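Farerstead sets equipment plan for handling work
April 27, 2021

Farerstead has approved a two-stage equipment plan for its plate and tray handling work, with hand-held grippers to be bought first and fixed robot arms put off until December at the earliest.

The first stage covers 4 pairs of hand-held grippers, spare fingers, printed marker cards, body harnesses and cabling. Storage drives are budgeted separately. Unit cost is set at $2,877 a pair, before freight and tax. The order has been split between two suppliers, Casora and Vaughan, to shorten delivery.

Equipment planner Arwel Kneath said the split added some paperwork but removed the risk of one late shipment holding up every station.

"We priced the arms first and worked backwards," Kneath said. "The arms need guarding, a floor survey and a new power run. The grippers need a table and a person."

Operators wear the harness over ordinary clothes and work at a table with a gripper in each hand. Plates are among the first items on the task list.

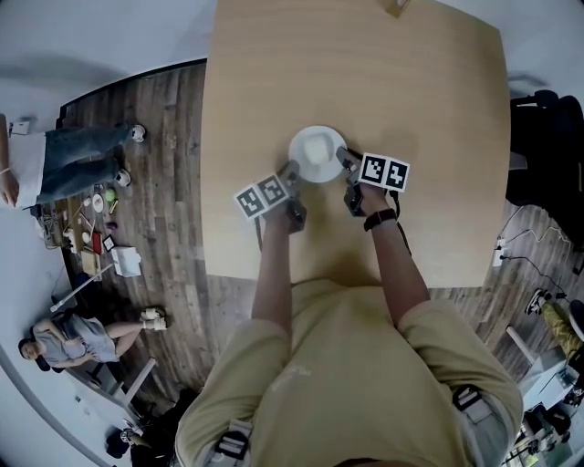 Why buy hand-held grippers before the arms?

They allow recording to start on existing tables while the site work for the arms is still being costed, and the recordings will help set the reach and payload figures in the arm tender.

The task list runs to 51 items, mostly tableware and packaged food. Each item is to be recorded by at least two operators. Items that need a different finger shape will be held over until the spare sets arrive, and those sets are quoted on a longer lead time than the grippers.

Consumables were the most disputed line in the draft budget. Marker cards are cheap to print but must be flat and correctly sized, and a bent card can spoil a session. The final version allows for a full replacement set at each station every quarter. Cables are treated the same way.

The second stage depends on a report by Bredia, which has been hired to assess floor loading, power supply and clearances. Its quote does not include electrical work. Kneath said the arm budget would stay provisional until that figure was known.

Tender documents for the arms will be released after the Bredia report is accepted. Service terms for the grippers are still being settled with both suppliers.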